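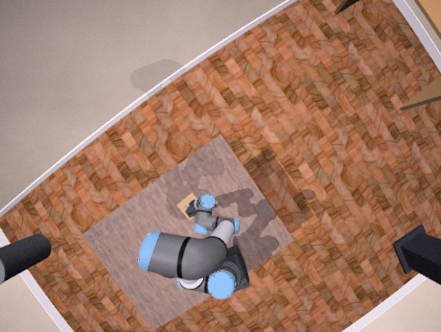

New town manager for Sorer: first impressions?

We use cookies to remember your forum settings. OK | Manage

millrace_kid
So Carmela Palacios got the job! I went to the meet and greet at the library and came home really hopeful. She stayed till 9 pm answering questions, and she wants the budget meetings moved to evenings so people with jobs can go (finally!!).

tobyR
Nice, but Eretell has 1000 residents more than we do and she left there after one contract. Did anyone ask why?

millrace_kid
I did! She said the new council wanted to share a manager with Orano and she didn't want half a job. Fair enough to me.

Arnardottir_Fan
Hmm. My sister lives in Eretell and says the road repairs fell way behind. 40 streets on the list when Palacios left.

gooseberry
Was the list any shorter before her, though? Judite Henriques ran our town for 25 years and we still have the hole on Depot Street, and I loved Judite.

tobyR
Judite knew every culvert by name. I'd have promoted from inside and saved the moving money.

gooseberry
Nobody inside applied, it's in the October minutes. I'm excited, I've never seen a manager hand out her own office number before!

Arnardottir_Fan
OK, I'll call it about the roads and post what she says.

millrace_kid
Please do! And come to the next meeting, I'll save you both seats.

14 comments | 6 shares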